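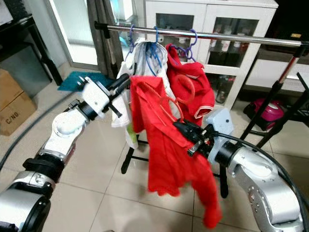 Do you really need a hanger for every polo shirt? Put anything with a collar on a hanger and fold the rest, and you won't go far wrong.

That's my short reply to the question that came round the Lamthorpe list, and now for the long one, because I've been at the clothes again and I've got opinions! The original message, for anyone who missed it:

> Hello all, I've got 22 tops to keep in order and one rail from Kütt. Plastic hangers keep sliding out of the necks and I've given up twice since February. Do I buy the padded sort, or is there a knack to it? Also, what do you do with jeans?

There is a knack, and it's a dull one. Lay the hanger in from the bottom hem, never through the neck, and you won't stretch the collar. Do up the top button on a polo once it's on (just the top one, life's short) and it'll stay put on the cheapest plastic hanger going. I bought 18 padded ones from Kulach years ago and they were lovely, but so fat that I could hardly get anything else on the rail. They went to the Pradmont jumble sale in the end.
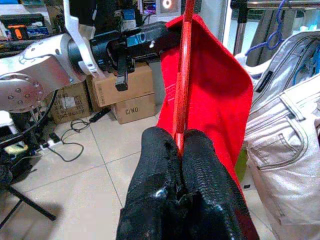 The other thing is to keep reds away from whites until you're sure of them. I had a red top that went on leaking colour for 7 washes, and I only found out because of a pillowcase. Mine hang at opposite ends of the rail now.

As for jeans and trousers, mine never go near the rail. I use a table and do them in this order:

1. Spread them out flat, zip up, and smooth the legs down with your hands.
2. Have a look for marks while they're open, pale trousers especially, and put any grubby ones back in the wash. 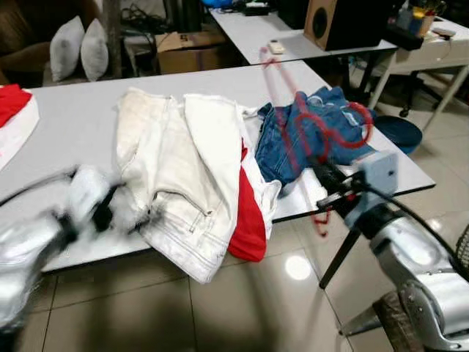 3. Fold one leg over the other, then bring the hems up to the waistband and fold once more.

I stack them 3 high, no more, or the pile leans. Let me know how you get on with the buttons, and if anybody wants thin hangers I've a bag of them going spare.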